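Finding somewhere for the hats

We have had a hat problem in this house for a long time. The coat hooks in the hall were meant for coats, but each one ended up with a coat, a scarf and two or three hats on top, and every time anyone took a coat the hats went on the floor. The ones that didn't fit on the hooks lived in a Delten storage box at the bottom of the wardrobe, where they got squashed. I pulled a straw one out of there in the spring and it had a crease down the middle that I have never managed to steam out.

So in November I bought a rack. I had looked at a few kinds first. Motetti do a row of pegs that screws to the wall, which I liked, but our hall wall is old plaster and I have already made enough holes in it. Vincze have an over-the-door thing with clips. I don't want clips on a brim because they leave a mark. In the end I went for a white wire stand that sits on a surface, the sort you see on the counter in a gift shop. It cost 19 pounds second-hand from a shop that was closing down.

Clearing the table first

Sorting hats takes more room than you would think. I did it on the big table with the pale wood top, which is smooth enough that nothing snags on it and light enough to show up the fluff and dust that come off things that have been in a box. I gave it a wipe with a barely damp cloth and then dried it. If you are doing felt or wool, make sure the table is properly dry before you put anything down, as a damp patch will pick up dye.
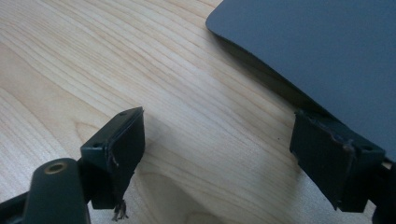
Sorting before hanging

I had intended to put everything straight on the rack, but it was a good chance to get rid of some. I made a pile to keep, a pile to wash and a pile for the charity shop. The rule I set myself was that if a hat hadn't been worn in 4 years it had to go. I broke it once, for a sun hat I bought on holiday in Grullurum, which doesn't suit me but which I like having.

The washing pile was mostly baseball caps. I don't put these in the machine. Older ones can have cardboard in the brim and it goes to mush. I fill a basin with cool water and a small squirt of washing-up liquid, go round the sweatband with an old toothbrush, rinse, and leave the cap to dry over an upturned bowl. It takes a day or so indoors. Wool hats I only brush, always in the same direction.

What goes where on the rack

The rack is tall, with a ring near the top and eight curved arms coming out from the middle. There is another set of spokes halfway down, and a round wire base. It weighs very little, so where you put things matters. If you load up one side it leans, and I would not want it anywhere that people brush past.

Caps are the easiest. A cap will sit over the end of an arm with the brim pointing outwards and it keeps its shape well enough. The red one is the cap that gets worn most in summer, and it has printing on the underside of the brim, so it needs to go somewhere it won't rub against the next one along. 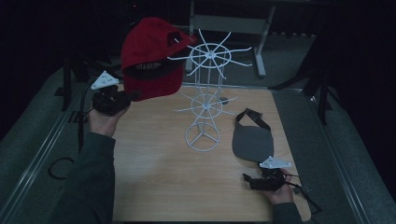
Soft things are harder. Anything floppy with a strap wants to slide off a curved wire, and I have found it better to hang those by the strap on the lower level and let them droop. They don't have a shape to lose. Wide brims can only go at the top, and even then you lose the arm on either side.

I did wonder whether the wire would leave dents. On the caps it hasn't so far. For the one felt hat I kept, I folded a bit of tissue paper over the end of the arm, and I will check it again after the winter.

The stand now lives on the chest of drawers in the back bedroom. It isn't as handy as the hall, and I suspect at least two hats will creep back to the coat hooks by Christmas. The Delten box has gloves in it, and the charity pile has been in the boot of the car for a fortnight.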